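Writing to your representative: desk tips

Put the bill number and your postcode in the first line. Offices sort post by both, and a letter without a postcode may be set aside.

Keep to one subject and one side of paper. State what you want done: vote for, vote against, or reply.

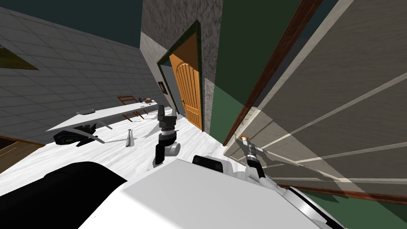
Web forms often cut text at a fixed limit, so draft in a plain text editor and paste it in. Save a copy with the date sent. If no reply comes within 15 working days, ring the local office and quote the bill number again.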